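The Parcel Room on Cudstead Lane

Posted in: Short Fiction, Work & Neighbors

By the time Ghizlane Nasr took over the parcel room, her aunt's friend had been running it for so long that people used the shop as a point on the map. You turned left at the parcels, they'd say, or you went on past the parcels until you smelled bread. It had been a shoe repair place before that, and if you stood in the right corner on a damp morning you could still catch a little of the glue and polish, though Simão Nogueira from the bakery claimed she was imagining it, and that what she smelled was his rye.

The old owner had left her the keys, a kettle, a jar of black markers and one long piece of advice, delivered over two cups of tea and most of a third. The advice was that a parcel should never be put down twice. You took it in your hands, you read it, you decided where it lived, and you set it there facing out, so that when its person came through the door you could see its name before they had finished saying hello. Everything else in the business, the old woman said, was weather.

Ghizlane had nodded at this as one nods at grandmothers. Then came her first February, with 190 parcels in before lunch and the line out past the bakery window, and she put things down twice, and three times, and once under her own coat, and by closing she had a headache and a great respect for the advice.

So she learned the table. It was a good old table, scuffed pale where years of boxes had been dragged over it, and she came to know it as you know a kitchen you have cooked in. The signs along the wall had been lettered by the old woman in Chinese, for the streets as she had first learned to call them, and Ghizlane, who could not read a word when she arrived, now knew each one by its shape and would have been lost without them. She talked to them a little, when the shop was quiet. She talked to the parcels too, the flat ones that were surely shirts, the small ones that could be anything.

The trouble was always the boxes. A flat parcel would lean where you leaned it and wait politely all day. A box wanted room. It sat down at the end of the table like an uncle at a wedding, and then nothing could get by it.
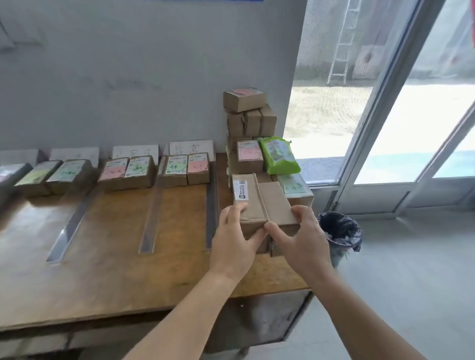 You'll have that on the floor if you pull it by the corner, Radwa El Fassi told her, get your arms around it, it's not going to bite. And when Ghizlane said that she had been lifting boxes for a good while now, thank you, Radwa said yes, and she had been watching her do it for just as long, and it hadn't got any easier to look at.

Ghizlane got her arms around it. She would not have admitted that it went better.

"Who's it for, anyway?" Radwa asked, coming up to the counter with her shopping.

"Number 35, on the hill."

"There's no one at 35. They moved to Ceva, all of them, with the piano."

Ghizlane read the label over again, though she had read it once already, and felt the old woman frowning at her from somewhere. Then she went to the big ledger, which was not strictly needed anymore but which she kept up out of affection, and ran her finger down the page, past the Nikolaidis cousins and the dentist and the man who ordered nothing but lightbulbs, until she found it in her own handwriting. Kekeli Addo, 35, upstairs. New.

"There's someone upstairs," she said. "Moved in this month."

"In this cold!" said Radwa, who took other people's discomforts personally. "With what furniture?"

Neither of them knew. They looked at the box for a while, as if it might say. Radwa thought it was curtains. Ghizlane thought pots, and then thought that a person who moves house in winter ought to have been sent something kinder than pots, a quilt perhaps, or a tin of the biscuits they were used to.

It was getting on for six. The rule was that people came to the parcels and the parcels did not go to people, and it was a sensible rule, and there were 632 steps between her door and the top of the hill, as Simão told every customer who would stand still for it. She put the kettle on. She took the kettle off again.

"I could walk up with you," Radwa said, studying the ceiling. "I've got too much soup here for one person, as it happens."

So Ghizlane straightened the last of the row, every label to the front, and turned the key, and they went up the lane with the box between them, each holding an end, arguing comfortably about curtains. Simão came out in his apron to ask where on earth they were going, and went back in for a loaf.

More stories
The Lightbulb Man
Soup for the Upstairs
A Winter at the Pristness Hotel
Five Letters to Ghizlane Gaber

Back to top | Contact the editors | All stories remain the copyright of their authors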